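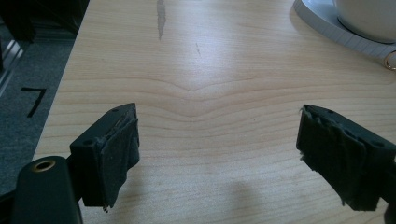 Trasar is a table of cast and crew credits for scripted television series. One row is one person in one role on one episode. It is built by hand from end credits and kept as plain CSV.

Last updated July 11, 2022.

## Contents

- `series.csv`: 151 series, one per row
- `credits.csv`: cast, writers, directors, showrunners
- `aliases.csv`: 1563 name variants mapped to a person ID

All files are UTF-8, comma-separated, with a header row. Empty cells mean the value was not shown on screen. They do not mean "none."

## Fields in `credits.csv`

| Field | Type | Notes |
|---|---|---|
| `person_id` | string | stable across releases |
| `series_id` | string | joins to `series.csv` |
| `season` | integer | specials are season 0 |
| `episode` | integer | broadcast order |
| `role` | string | see `roles.txt` |
| `billing` | integer | blank for crew |
| `returning` | boolean | credited in an earlier season |

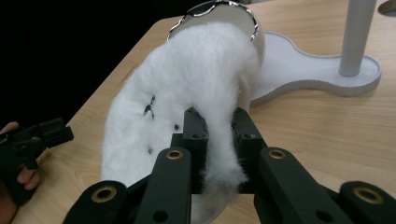 `returning` is computed per series. An actor who moves from a series to its spinoff is marked `false` in the first season of the spinoff. Reboots get a new `series_id`, even when the title and lead cast are the same.

## Known problems

- "Created by" and "developed by" were merged before version 2. Rows from that period have not been split.
- Guest stars billed only as "with" are missing from 50 episodes, listed in `gaps.txt`.
- Pilots that were reshot carry the credits of the aired cut only.
- Accents in names were dropped in the April build. Fixed for people, still open for character names.

## Loading

```
python load.py --in credits.csv --aliases aliases.csv
```

The loader stops on the first unknown `role`. Use `--skip-bad` to log the row and continue.

## Maintainers

Ülle Vītola (schema, loader), Abelardo Puma (aliases). Send corrections as a pull request with the series, season, episode and the credit as spelled on screen.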